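Can any of these arms do kitchen chores yet?

kettlehead39
February 9, 2023
Every few months somebody posts a clip and says we're two years out from never making tea again. I've watched more than 39 of them. Mostly cuts and music. Has anyone seen one do a whole chore, start to finish, no edits?

Brollanmont
Depends what you call a chore. Lifting a kettle, sure. Filling it from my tap with the dishes piled up? Not buying it.

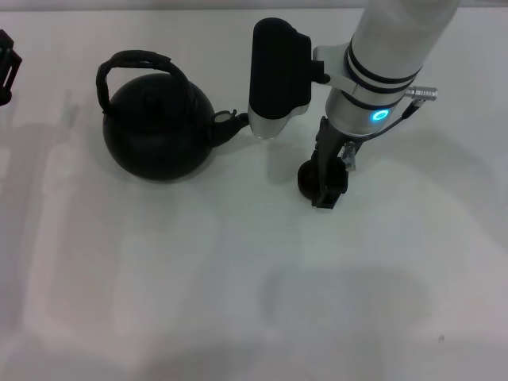

Arm and black kettle on a white tabletop

srithong_7
That's a bare white table though. My counter has crumbs, a toaster and a cat.

Pliveo
Disagree with both of you. We run 2 arms on the packing line at work and they earn their keep — same box, same spot, all shift.

kettlehead39
Same box, same spot. That's my point.

Pliveo
And five years ago they couldn't do that for us either.

Brollanmont
Call me when it descales the thing.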